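I've been making my own coffee at home for years, and in all that time I've owned exactly one grinder, a whirly blade thing that sounded like a lawnmower eating gravel. It finally died in April (smoke, a sad little click, the end) and I went shopping for a proper burr grinder. I ended up with the Trikley hand grinder, the bigger of the two they make, and I've been using it every morning long enough now to have opinions. Lots of them!

## What you get

The box is small and heavy. Inside there's the grinder, a fold-out crank, a little brush, and a booklet that is mostly pictures of a man's forearm. The body is steel, slim enough to hold in one hand, and the catch cup screws on at the bottom. I was worried about that cup, because my sister's old hand grinder had one that popped off mid-grind and sprayed coffee across her kitchen floor. This one threads on with a couple of turns and stays put. I've never had it come loose, even on mornings when I was half asleep and gripping the thing all wrong.

The crank has a round knob on the end, about the size of a big grape. It's comfortable. I have small hands and my husband has enormous ones, and we both get along with it fine.

I paid 60 dollars for mine, which was on sale, and I went back and forth over it for weeks. I'd been looking at a Gisler electric that cost a good bit more, and I kept putting it in my cart and taking it out again. What settled it was the noise. Our bedroom shares a wall with the kitchen and I get up an hour before anybody else does, so a quiet grinder was worth more to me than a fast one.

## The grinding part

Okay, so how is it? Pretty great, with some grumbling.

I make pour-over most days, one big mug, and a dose of medium roast takes me a little over a minute of cranking. Dark roast goes quicker. Light roast is a workout. I bought a bag of very light beans from Soltemetti, the roaster over in Fosville, and the first time I tried to grind them I had to sit down and clamp the grinder between my knees. If you drink nothing but light roast, and you make coffee for more than two people, please get something with a motor. Your shoulder will thank you.

The grounds come out nice and even. With the old blade grinder I'd get powder and boulders in the same scoop, and my coffee managed to be bitter and sour at once. I figured that was my beans, or my water, or me. I poured the first cup with the Trikley, same beans and same kettle as the week before, and it tasted sweet! I stood there at the counter drinking it black, and I never drink it black.

Adjusting the grind is done with a dial under the burrs. You unscrew the cup, flip the grinder over, and turn the dial, and it clicks as it goes. The clicks are crisp and easy to feel. What I don't love is that there are no numbers on it, so you have to close it all the way and count up from there every time you want to be sure where you are. I wrote my two favorite settings on a piece of masking tape and stuck it to the inside of the cabinet door (pour-over on top, French press underneath). It works, but at this price I'd have liked some little numbers.

Fine grinding for a moka pot is okay. It takes a long time and I wouldn't want to do it daily. I haven't tried espresso and I'm not going to, I don't own a machine and I know myself well enough to stay away from that hobby.

## Where it lives

We don't have much counter, so being able to put a grinder in a drawer is a bigger deal for me than it might be for you. The old one took up the corner next to the toaster, along with its cord, and there was always a ring of brown dust behind it that I'd find when I was cleaning. Now the Trikley goes in with the measuring spoons.

The dust was the thing that used to drive me up the wall. Coffee grounds get into everything. Static would throw bits of chaff all over the place when I opened the lid, and I'd wipe and wipe and still find specks stuck in the grout lines later that day.
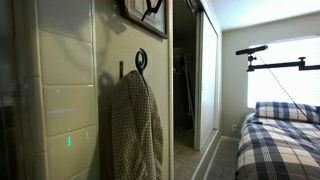 *Glossy tile and thin grout lines, the natural enemy of coffee dust.*

The Trikley has much less static, though it isn't perfect. On dry winter days some chaff still clings to the inside of the cup. The trick I picked up is to wet the handle of a spoon and stir it through the beans before grinding, just that, a drop of water at most. It makes a huge difference. Then I give the cup a tap on the bottom before I unscrew it, and nearly everything lands in the filter where it belongs.

## Cleaning it

You can take the whole thing apart without tools. The first time I did it I lost track of which way a washer went and had to go find a video, so take a photo before you pull out the middle. After that it's simple. Brush out the burrs, brush out the cup, put it back together. I do this every couple of weeks, or whenever I switch from something oily.

Don't get it wet. The booklet says so in bold, and I believe it. I did rinse the catch cup once by itself and dried it right away, and no harm came to it, but I keep the burrs far away from the sink.

The brush it comes with is bad. The bristles are too soft to reach into the corners, and they started shedding after a few uses. I swapped it for a clean makeup brush from the drugstore and that's been wonderful. Weird thing to be cheap about when the rest of it is so nicely made.

## Other gripes

The crank doesn't stay folded very well. It flops around in the drawer and catches on the whisk, and I've said some words about that.

The lid is a push-on kind, and it gets a bit slippery if your hands are damp. I've dropped it twice. No dents yet.

Capacity is my other complaint. They call this the large one, and it holds enough for one very big mug or two normal cups. When my in-laws stayed with us I had to fill it and grind it over and over while everyone sat at the table being polite. By the third round my husband took over, and by the fourth he was asking what that Gisler cost again.

And the box it ships in is impossible to close once you've opened it. Minor, but if you're giving this as a gift and want to peek first, don't.

## Would I buy it again?

Yes, I would, for the way we live. Two people, one or two cups, thin walls, tiny kitchen. The coffee is so much better than what I was making before that I've pretty much stopped buying it out, and I like the few minutes of cranking while the kettle heats up. I look out the window, I grind my beans, the cat complains at me. It's a nice start to the day.

If you have wrist trouble or a sore shoulder, skip it. If you've got a houseful of coffee drinkers, skip it too. And if you already have a decent electric burr grinder, I don't think you'd taste enough of a difference to bother, unless you want one for camping. We took ours to the lake for a long weekend and it was perfect there, no plug needed, and it fits in the mug you're bringing anyway.

I'd give it four stars out of five. It loses half a star for the missing numbers on the dial and the other half for that brush.

One more thing, for anyone shopping right now: check which size you're ordering. The small and large look identical in the photos, and the small one barely holds enough for a single cup. I nearly bought the wrong one myself and only caught it on the checkout page.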